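Section 4: Adding a Second Drive for Backups

Read this section once all the way through before you touch anything. It takes less time than reading it halfway through, in a panic, with a screw somewhere under the power supply.

The Orport backup program will happily save copies of your files to the same drive the files already live on. It will even congratulate you with a green check mark. When that drive dies, the originals and the copies go together, like a couple in an opera. A second drive inside the tower fixes this, and Orport was written with one in mind.

What you need

A 3.5-inch SATA hard drive, at least as large as the one you are backing up
A SATA data cable, unless your tower came with a spare
A free power plug on the power supply
A Phillips screwdriver, for towers that still believe in screws
A bowl (see step 5)

Before you open the case

1. Finish any backup in progress. The Orport icon stops spinning when it is done. If it has been spinning since July, skip to Section 9.

2. Write down the serial number printed on the new drive. Orport will ask for it later, at a moment when the drive is shut inside the case and the label is facing the wall.

3. Shut the computer down. Sleep is a different thing, whatever the power button's little moon would like you to think.

4. Unplug the power cord, then hold the power button in for four seconds to drain what is left.

CAUTION: Touch bare metal on the case before handling the drive or anything on the motherboard. Static does its damage silently, and the warranty department has heard every version of the story.

Fitting the drive

5. Lay the tower on its side and take off the side panel. Put any screws in the bowl. The carpet is not a bowl.

6. Find the drive bay. Some towers use a plastic caddy that flexes around the drive and clips into place. Others use a metal cage and four screws. If yours has a caddy, bend it gently outward and seat the pins in the holes along the sides of the drive.

7. Slide the drive in with the connectors facing the cables. It should go in without a fight. If it doesn't, it is backward, or there is a cable behind it.

8. Connect the data cable to the drive and to a free SATA port on the motherboard. The plugs are L-shaped and fit one way only. Please don't test this.

9. Connect the power plug. Push until it is fully home.

NOTE: Never use a modular power cable from a different power supply. The ends may match perfectly and the wiring may not, and you will find out by smell.

10. Check that no cable touches a fan. Put the panel back, stand the tower up, and plug it in.

Telling Orport about it

11. Start the computer and open Orport. Choose Settings, then Drives, then Look Again. A new drive shows up as "Unnamed" with a gray dot.

12. Choose Prepare. Check the serial number against the one you wrote down in step 2.

CAUTION: Prepare erases everything on the drive you select. It asks you twice. Both times it means it.

13. Give the drive a name. Anything up to 100 characters will do, though a name that long will bring you no joy in the menus. Jérémie Fleury, who wrote the first version of Orport, calls all of his "Urska" and can't tell them apart.

14. Under Schedule, pick Nightly. Weekly is offered for people who enjoy redoing a week of work.

15. Choose Run Now and leave the computer alone until the first copy is finished. Later ones go much faster, as only changed files are copied.

If something goes wrong

The drive doesn't appear: Shut down, unplug, and push both connectors in again. This cures most cases and is embarrassing in all of them.

Error 865: Orport can see the drive but can't write to it. Run Prepare again. If the error returns, try another SATA port, and after that another cable.

The drive clicks: Steady clicking is bad news. Stop using the drive and send it back to the seller.

The computer won't start at all: You may have unplugged the original drive while making room for the new one. Look before you call us.

NOTE: Owners of the Huleck external dock don't need this section. Owners of the older Lecomte dock do, along with our sympathy. Support for it ended in version 4.

This section was last revised December 3, 2024.

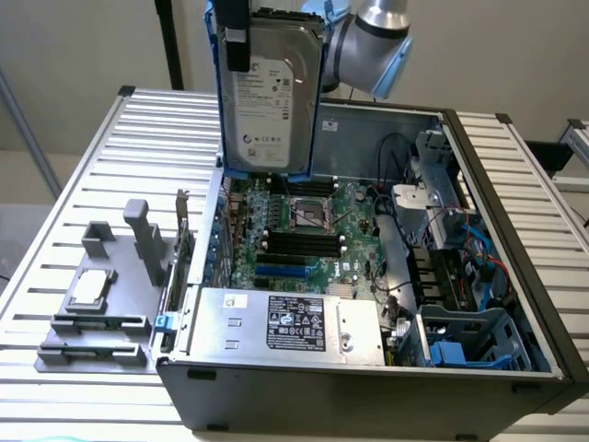
Fig. 4. Hard drive in a blue caddy, over an open tower lying on its side.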